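Apr 10, 2025

Reading workshop notebook — Gamotlow group, back room at Torwood

Present: me, Asmaa El-Sayed, Amr Ghoneim, Marcus Achterberg. Siham Hegazy came for the second half. Huia Trevaskis sent notes by email, pasted in further down. Book is still The Skavard Letters, part two, up to the end of ch. 14.

Started late. Amr had the other edition, so page numbers useless again. Going by chapter and first words of the paragraph from now on. My copy has the ferry crossing on p. 100, his has it much earlier, and the translator's preface is missing from his altogether. Must scan it for him.

Main question carried over: does Ingrith know the letters are not from her brother when she starts answering them?

Asmaa says yes, from the first one. Evidence: she never uses his childhood name in reply, though she uses it constantly in ch. 2 when she talks to the aunt. Also she answers the question about the orchard wrong. There was no orchard. She makes one up, trees and all, and the letter-writer goes along with it. Asmaa reads that as a test.

Marcus doesn't buy it. He thinks the orchard is an author's slip, or a translator's. I checked the preface at home before coming and the translator says she left "small inconsistencies of memory" alone on purpose, so it's unlikely to be hers. Could still be the author's. But then the orchard comes back in ch. 11, and with the same number of rows? That's a lot for a slip.

Amr in the middle. Knows but doesn't let herself know. Points to the paragraph begining "She put the letter with the others", where she reads it standing up, coat still on, and then the chapter just stops. We read that one aloud twice. Second time Marcus read it, much flatter, and it was better. Note for next time — read flat first.

My own view has shifted. In August, first read, I took her for plain fooled, and was cross with her for most of the book. Second time through I'm much less sure. The cruelty in ch. 9 (the reply she sends on the anniversary) makes no sense if she believes she's writing to him. Makes perfect sense if she's writing to a stranger who has been using his name.

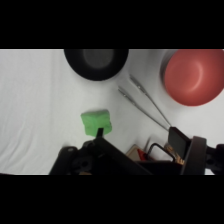 Went on to Zariņš the schoolmaster. General dislike. Siham, arriving, said she'd liked him up to the dinner and we had to go back and look at why. It's the dinner, she's right, everything before it is quite gentle. He carries the aunt's trunk. He lends the atlas. Then at the dinner he corrects Ingrith's grammar in front of the guests and nobody at table says a word, and after that you can't read the earlier kindness the same way. Siham wonders if the trunk was for show too. I don't think so. No one's watching in that scene except us.

Is he the letter-writer? Four of us think the book wants you to suspect him and that he isn't. Asmaa holds out for him. Her argument is vocabulary: "presently" and "in due course" both his, both in letters three and five. I said half the characters say presently. She said count them. Did not count them. Amr is going to, he has the searchable text.

(Later: Amr messaged. "presently" turns up 57 times in the whole book, mostly narrator. Zariņš has it four times, the aunt more. So weak evidence. "in due course" only twice outside the letters, both him. Hm. That's less weak.)

Huia's notes, as sent:

"Sorry to miss it. I got stuck on the aunt. Everyone treats her as comic relief but she is the only person who handles the letters before Ingrith does, every single time. She brings in the post. She says the stamp's pretty. Who says that about a letter from a man presumed drowned? I'm not saying she wrote them, I'm saying she's read them. Also I cried at the ferry and I didn't expect to, the prose there is so plain. Ch. 13 is too long by half. Can somebody defend the weather?"

Good on the aunt. None of us had clocked the post thing. Checked three instances on the spot, ch. 3, ch. 6, ch. 12, and she's right in all of them. Ch. 9 we couldn't find it. Someone to look.

Defence of the weather: Marcus tried. Says the storm needs to be that long so you lose track of how many days she's been indoors, same as she does. I'd accept that if the sentences did something. They mostly go wind, shutters, wind. Siham skimmed it and admitted it. Asmaa likes it best of anything in part two. So no agreement at all, and Marcus a bit put out.

Exercise. Everyone to write the letter Ingrith burns (ch. 10, we only get the first line). Fifteen minutes, longhand. Read round after.

Mine — too clever, tried to plant the orchard again. Drop.
Amr — very short, almost a shopping list, and one line at the bottom that floored us. Has promised to type it up.
Marcus — wrote it as a list of things she won't say. Good idea, ran out of time.
Siham — wrote it to the aunt instead of the brother!! Hadn't occured to anyone that the burned letter might not be a reply. Went back to the text and there's no addressee given. Only "Dear". Spent the rest of the time on that.
Asmaa — passed, said she'd rather hear the others.

If Siham's right then the argument in ch. 12 reads quite differently, because the aunt would be waiting for something that never comes. Need to reread 12 with that in mind before I say any more about it.

Admin. The longest of the written-up pieces so far is mine at 3,730 words and it needs cutting hard before it goes in the booklet. Booklet limit is 68 pages incl. cover. Everybody else is well under. Marcus to do the order of pieces, Siham reading proofs.

Still to sort:
— scan preface for Amr
— ch. 9, who brings the letter in?
— Amr's piece, typed
— orchard rows, ch. 5 against ch. 11, compare properly
— ask Huia whether she wants her ferry paragraph in as it is or longer
— return Asmaa's hardback, have had it far too long

Next time to the end of part two, ch. 15 to 19. Marcus opening. He says he's starting with the weather.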